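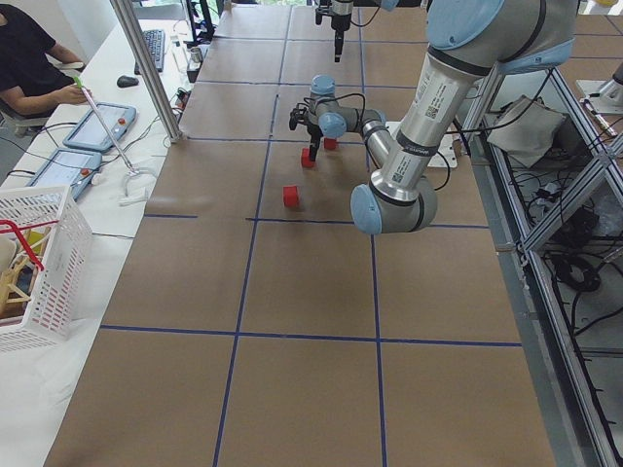 Is the Gradow two-arm starter package worth the money for a small shop?

We're looking at the Gradow "First Pick" package and I'd like to hear from anybody who has lived with one. The quote covers two arms with two-finger grippers, a teach pendant for each, 2 days of on-site training and something called the Iltine calibration kit, which as far as I can tell from the parts list is brown paper, blue tape and a bag of red cubes. The setup we have on trial matches that: kraft paper down the whole table, taped off into big rectangles, three cubes, and an arm that could take my fender off hovering over one of them with its fingers open. I don't mind simple. I do mind that the kit has its own line on the quote.

We pack small hardware parts. Same six boxes all day, mostly, with a few odd ones for a customer who shall remain unnamed and unloved. The rep says we'll be picking real parts by the second week. He also said "seamless" four times before lunch.

So: is the training any good, is the kit a joke, and would you buy the service plan? Ours is quoted for 9 months, with a renewal price they would prefer to discuss by phone.

Posted by benchmonkey_tl

Leen Sayegh

We bought the same package a little over a year ago, so here goes.

The training is good. Ask for the trainer who does the Borkine installs if you have any say in it. Ours spent the whole first morning on stopping the arm, which felt slow at the time and seemed like a bargain by the afternoon. Send the people who'll run the thing. We sent two supervisors and then had to teach everyone else from their notes, one set of which was mainly doodles.

The kit is paper and tape, yes. You can buy the same stuff at the hardware store, and you will, the first time you need to replace it. What you're paying for is the exercise book. You get a cube and a cell, you teach the pick, you move the cube to another cell, you do it again, and around the fourth exercise you start turning the cubes so the gripper can't come in square every time. It's dull and it works.
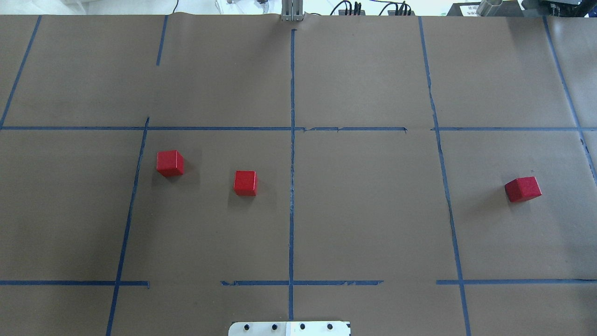

My one real complaint about the exercises is that they treat the tape grid as if it were a ruler. Paper wrinkles. Tape tears and wears, and after a while your lines have gaps in them and lean whichever way they please. Use the grid to say which area you're working in and teach your positions from something bolted down. We lost most of a shift to a program that was perfect right up until somebody smoothed out the paper.

Also, place a cube way out by the edge and a couple of others close together, then run the same routine on all of them. The easy spots in the middle will make you feel like a genius. The far one will tell you if your mounting position is any good. Do this while the rep is still in the building.

Second week for real parts was optimistic for us. It was more like the fifth, and that was for the boring boxes. The odd ones we still pack by hand and I've made my peace with it.

Service plan: I bought it and used it twice. Once for a gripper that wouldn't close all the way, once for a question I could have answered by reading page 66 of the manual. They were polite about page 66. I'd get the renewal price in writing before signing the first one.

pallet_jack_off_duty

Get a quote from Pacheco too. Cheaper, only one arm, but do you need two? We had two and one of them was basically decor.

rustbelt_rita

Agree with Leen on the training, disagree on the plan. Skip it if you have anyone on staff who's handy. We paid for phone support and mostly got hold music – nice hold music, I'll give them that.

Ask for the kit to be taken off the quote. We did and they knocked off 20 bucks, which tells you what they think it's worth. They still left us the exercise book. Buy decent tape, the cheap kind leaves gunk on everything.

One more thing, check the cable length on the pendants before you decide where the desk goes. Ours got moved twice.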